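Weten: Paid Participants Wanted for Household Gripper Trial

Category: Calls for participants
Posted: 28/02/2019
Location: Testesberg workshop, ground floor

Can you pick up a cup? Would you like to be paid to do it for most of an afternoon, using a tool that makes it harder? Then please read on, because we have a chair for you. You will mostly not be sitting in it.

Weten is a small company with one product, a hand-held gripper called the Drevon. You hold it, you squeeze, and the two fingers close on whatever is in front of them. A camera on the tool records what the fingers are up to. Our customers buy the Drevon as a kit and use the recordings to teach robot arms how to do household chores. The arms are patient students. They will copy anything they are shown, including the part where you scratch your ear.

Up to now the demonstrations that ship with the kit have been made by our own staff. This has produced a library of very confident movements by engineers, who all load a dishwasher the same way and are wrong. We need recordings from people who have kitchens, children, bad wrists, long fingernails, left hands and opinions about where the mugs go.
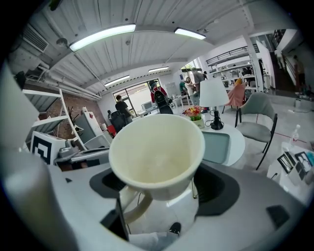

Peninah Nzioka

I run the trials, so it's me you'll be dealing with. The mug is typical of the work. You pick it up, carry it somewhere, put it down, and then do it again from a slightly different spot until I say thank you in a tone that means stop. Cream ceramic is one of the easier jobs. The handle is where people come to grief, and you are welcome to come to grief on it too. We buy mugs by the box.

The space is big, bright and shared, and people will be walking through while you work. They won't stare. Everyone in the building has seen someone chase a teaspoon across a table by now, and most of them have been that someone.

What you'll be doing

Each session lasts 2 hours with a break in the middle. There are 8 tasks on the sheet, and you'll work through them in whatever order I've printed it that day. Expect to stack cups, clear a table, fold a dish towel, put lids on things, take lids off the same things, move fruit from one bowl to another, hang something on a hook, and tidy a shelf that we will then untidy for the next person. Please don't take that last one personally.

You'll get a short lesson on the Drevon first. It has one moving control and there is nothing to memorize. The usual mistake is to treat it like barbecue tongs and snap it open and shut before starting. Everybody does this. The recordings have to be trimmed by hand afterward, by me, so I would take it as a kindness if you got it out of your system before the light comes on.

After the tasks there's a questionnaire. It asks how tired your hand is, which jobs annoyed you, and what you would change about the tool. Be blunt. Our last round of testers told us the grip was shaped for a larger animal, and the current housing is a good deal better for it.

Who we want

Anyone 18 or over who can stand for half an hour at a stretch and hold a light tool in one hand. Left-handers go to the top of the list. So do people over 60, and people who cook or clean for a living. You don't need to know the first thing about robots. If you do know a lot about robots, you can still apply, but you'll have to save your theories for the questionnaire.

Sorry, but we can't take anyone who has worked for Weten or for Uniyal, who make the software that comes in the kit. We also can't take you if you've had hand or wrist surgery in the past year. Come and see us when it's healed.

What you get

Payment is by the session, on a gift card or by bank transfer, and the amount is in the information sheet we send you before you agree to anything. You're paid in full if you stop early, for any reason or none. There is coffee. I make it, and I have been told it could be improved, so you may bring your own. Bus fare and parking are covered if you keep the receipt and can find it afterward.

Nobody gets to keep a Drevon. People ask.

About the recordings

The camera points away from you, at your work, but it's a wide lens and it takes in a lot of the room. Your hands, sleeves and shoes may turn up. Faces of anyone who wanders past are blurred before a recording goes into the kit. Sound is not kept, so you can say what you like to the mug. You sign a consent form at the start, and you can ask us to delete your sessions up to the day the new library ships, which should be in November. After that the recordings are out with customers and I can't get them back, so please think about it before then.

How this round fits in

The new library needs 804 good demonstrations before we can close it. A good demonstration is one where the thing ends up where it was meant to go and nothing else ends up on the floor. Dropped items are kept as well, in a separate folder, and certain customers are keener on that folder than on the other one.

How to apply

Write to the trials desk through the contact form on the Weten site and put "Drevon 746" in the subject line so it lands with me and not with sales. Sales will try to sell you one. Tell us:

Your name and a phone number
Which hand you write with
Which afternoons you're free
Whether you wear gloves or a brace for everyday jobs
Any allergies (the fruit is real)

I answer in batches, so give it a few days before you write again. If you're picked, you'll get the information sheet, a map and a choice of times. Wear flat shoes and sleeves that stay where you push them. Leave rings and bracelets at home if you can, as they tend to catch on the trigger.

You can come back for more than one session, and plenty of people do. Bring a friend if they also want to apply, though I'll have to put you at separate tables. The last pair started racing.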